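I'm Nesma, and I write Irkthorpe, a little blog on getting more use out of kitchen scraps. I need four of you to help me test citrus peel cleaners at home in February!

You'd save your orange and lemon peels, steep them in white vinegar for two weeks, then try the spray on your stovetop and sink and tell me what you think (be blunt, I can take it).

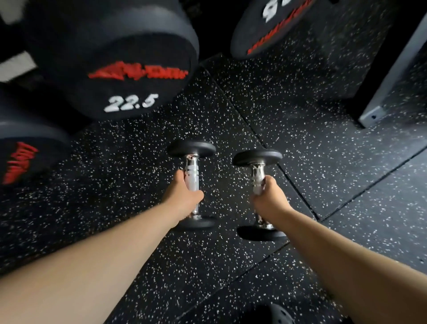

I'll mail you the jars and spray bottles, so all you need is fruit and vinegar. Please skip this one if you have marble or granite counters. Want in? Email me through the contact page and tell me what you clean with now.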